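Blog > Robots > Urkis notes

14 shares | 3 comments

We spent most of November collecting examples for Urkis, our policy for handling computer parts. The goal was 1000 usable episodes of one job, a processor and its socket in an open desktop tower. I drove the arm and Svenja Hämmerli went through the logs.
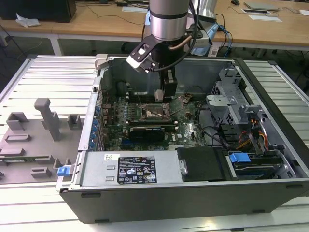

Arm over the board, socket empty.

Each episode gets one label for the outcome and one for the approach. I started out throwing away any run where I hesitated. That was a mistake, and it cost us 30 episodes before I stopped.

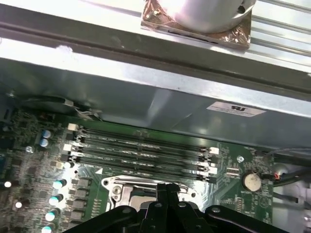 Pavithra Thomas wrote in to say her group keeps every hesitation and just tags it, as the model otherwise never learns what a correction looks like. We do the same now – the tag is a single key.

The fixed view is good for the path down into the case and poor for the last bit of the approach.

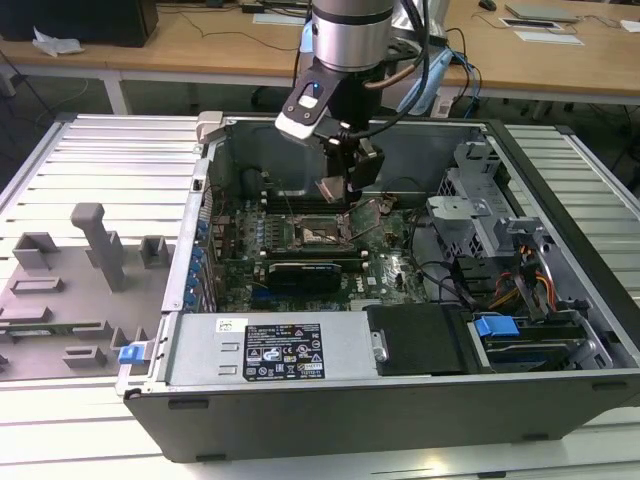 Justinas Kuusk asked whether we vary the start pose enough. Probably not. I now change it every 10 episodes and write down the offset.

The wrist view is where I look for tilt in the processor.

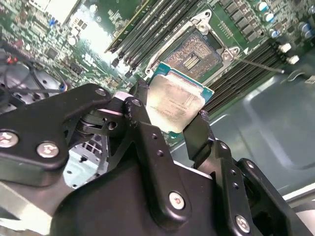
Last edited in November, 4:10 p.m.

The total stands at 1529 recorded, before filtering. Next I want to train on half of it and see where the curve goes.

Related
Naming episodes so you can find them again
Gaslow: a second try at grasp labels
Notes on the Khondokar gripper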